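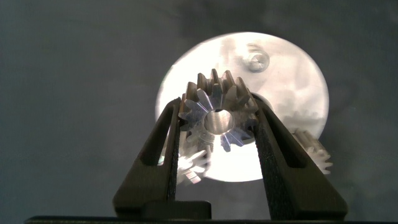 Bench Assembler, Small Gear Sets (part-time, with possible extension)
Cornier Gear and Model Works, Rostby

Posted May 4, 2020

Cornier makes gear sets for schools, museums and training centres. We are looking for two people to work at the assembly benches in our Rostby shop. The work is putting small metal gears onto plates, checking that they turn properly, and packing the finished sets for shipping. It suits someone who likes sitting down to a neat job and doing it the same way each time.

The current order is for 3,279 sets for Starkura, a supplier of classroom kits. It was confirmed in April and will go out in batches.

Applications go to Oriana Zapata, whose details are on the contact page. Questions about the bench work itself can be sent to Comfort Odoi, who looks after assembly.

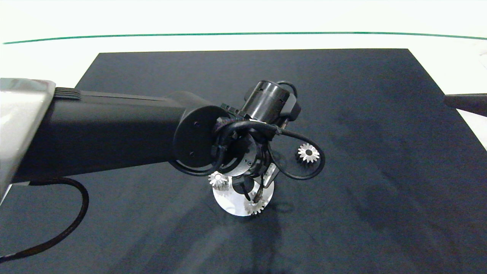
Plate on the bench mat

The job

You will have your own bench with a dark mat. The mats are dark so that a small part put down on them is easy to find again. Plates come up from the cutting room in flat boxes with the posts already fitted. Gears come in trays, sorted by size, and have been washed before they reach you.

On a normal shift you will:

Take plates from the box and look over both faces for scratches, chips and burrs around the centre hole
Check that each post is upright and firm
Pick gears out of the tray, look at the teeth under the lamp, and put any with a damaged tooth in the red bin
Place the gears on their posts, teeth facing the right way for that set
Turn the train by hand through a full rotation and feel for catching
Fill in the batch card and pass the set along for packing
Wipe down the mat and count your trays back in at the end of the shift

Some sets use spur gears and some use bevels. The bevels take a little longer to learn. The teeth are cut on a slope, and a gear that is slightly high on its post will still look right from above but will bind when its neighbour goes on. You will be shown how to set the height and what a good mesh feels like. Most people are comfortable with it by their second week.

When the benches are busy you may be asked to help with packing. This means foam trays, instruction sheets and cartons. A full carton is not heavy but there are a lot of them, and there is a trolley.
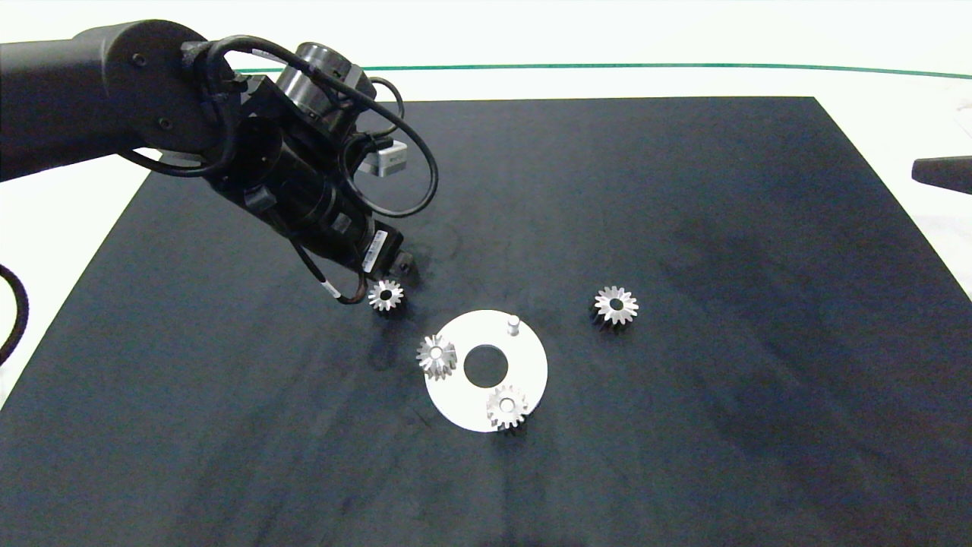 Reading time: 4 minutes

Who we are looking for

No trade certificate is required. Past assemblers have come to us from jewellery repair, dental labs, sewing, bicycle shops and straight from high school. We do ask for:

Steady hands and reasonable close-up eyesight, with or without glasses
Patience with repeated work
Enough written English to complete a batch card and leave a note for the next shift
Willingness to say when something is off, including your own mistakes. A set opened again at the bench costs a few minutes. A set that comes back from a school costs a good deal more.

Experience with calipers or feeler gauges is useful. If you have done model making, clock repair or anything similar as a hobby, put it in your application. We count it.

Gears are small and their edges can be sharp before you learn how to pick them up. Hold them by the rim or by the bore, whichever the set allows. Thin cotton gloves are supplied but most people stop wearing them. Rings and loose bracelets come off at the bench, and long hair is tied back.

Hours and pay

Shifts are five hours, morning or afternoon. You can say which you prefer and we will try to hold to it, though the morning shift usually fills first. There is a paid break partway through. No night work and no weekend work.

Pay is by the hour. We do not pay by the piece and there is no daily target for new starters. The rate is set out in the full posting package, which Oriana will send on request, along with the holiday pay and sick leave terms. Training time is paid at the same rate as bench time.

The position runs until the Starkura order is finished. After that we expect to have work on a smaller line for Sutter, a museum display builder, and anyone already trained will be offered hours on it before we advertise again. We can't promise how many.

The shop

We are on the ground floor with level access from the parking lot. The benches can be raised and lowered and the stools are adjustable. If you need a different chair, bring it up at the trial shift and we will sort it out. The room is bright, and fairly quiet apart from the compressor next door, which runs on and off. Radios are fine at low volume if your neighbour agrees.

There is a fridge, a kettle and a microwave. Food and drinks stay out of the assembly room, including water bottles, as coffee on a white plate does not come off.

Benches are spaced well apart and each person uses their own tools for the whole shift. Tools are wiped down at changeover and there is a sink by the door. If you are unwell, phone and stay home. You will not lose your place on the roster. 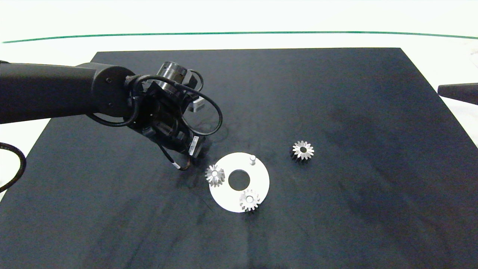 Bevel gears and plate during assembly

Trial shift

Everyone we shortlist is invited to a paid trial shift. Comfort will sit with you for the first part of it and go through one plate from start to finish, then you will build a few on your own. We are looking at care and consistency, and speed does not come into it. Please bring reading glasses if you use them, and wear closed shoes.

At the end you will be asked to turn each set by hand and tell Comfort which ones you would send out and which you would hold back. There may be a bad gear in the tray. You are allowed to ask questions the whole way through.

How to apply

Send a short note or a resumé, whichever you have. In it, please tell us:

Your name and a phone number
Whether you would like mornings or afternoons
When you could start
Any work or hobby that involved small parts

A page is plenty. Applications can also be dropped in the mail slot at the Rostby shop, marked for Oriana Zapata. We reply to everyone, usually by phone. Applications stay open until both positions are filled.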